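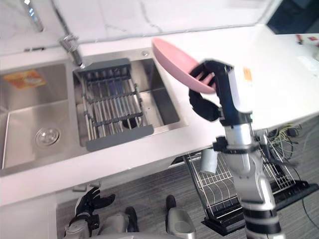
Lestwood Community Kitchen: progress report to the Sovel Fund
May 17, 2019
Prepared by Colleen Charbonneau, project manager

1. Summary

The kitchen has been open to members since the start of April. The building work is finished except for the rear ramp, and the weekday lunch is running on the days we planned. Spending is within the grant. The evening cookery course has started later than the timetable in our application, and we ask the Fund to agree a change to the dates (see section 5).

2. Building work

The old servery was taken out and the new worktops went in along both walls. Hirose Joinery did the fitting and came back once to rehang a cupboard door that was catching on the cooker hood. The extractor passed its test at the second attempt, after the ducting was resealed where it goes through the outside wall.

The rear ramp is held up. The drain cover behind the bin store sits higher than the drawings showed, and the slope would be too steep if we built it as drawn. Genji Hosoda has redrawn it with a turn halfway. The council has the new drawing and we are waiting for a reply. Until then wheelchair users come in through the Istside Road entrance, where the floor is level all the way to the dining room.

3. Lunches

We served 495 lunches in April against a target of 900 for the first two months. Soup and bread is the most popular choice by a long way. The hot main sells well early in the week and poorly towards the end, so from next month we will cook a smaller batch on Thursdays and Fridays.

The price stays as it was in the application. A few people have asked for a children's portion. Tanvir Howlader has costed this and it can be done with no change to the budget, provided we use the same menu.

Dishwashing is slower than we would like. The machine takes small racks and the larger plates have to go in at an angle, which cuts the number per load. The supplier has offered a different rack on trial.

4. Members and training

The kitchen has 52 registered members. Most live in Lestwood, with a smaller number from the Istside estate. The bus timetable changed in April and the last bus back to Istside now leaves before the afternoon session ends. We have moved that session forward by half an hour.

Three members have passed the food hygiene certificate. Itsuki Kawaguchi ran the revision sessions and will run them again for the next group.

5. Cookery course

The course was due to begin when the kitchen opened. Our first tutor withdrew, and Daichi Miyazaki agreed to take it on from the second week of May. The number of sessions is unchanged. We would like to move the end date back by six weeks, at no extra cost to the Fund.

6. Money

Equipment came in slightly under budget and the building line is slightly over because of the ducting. The ramp money has not been spent. We ask to carry it into the next period. Receipts and the full budget sheet are sent separately.

7. Next period

Finish the ramp once the drawing is approved
Start the children's portion
Decide on the dishwasher rack
Complete the first cookery course
Hold the members' meeting and send the Fund the notes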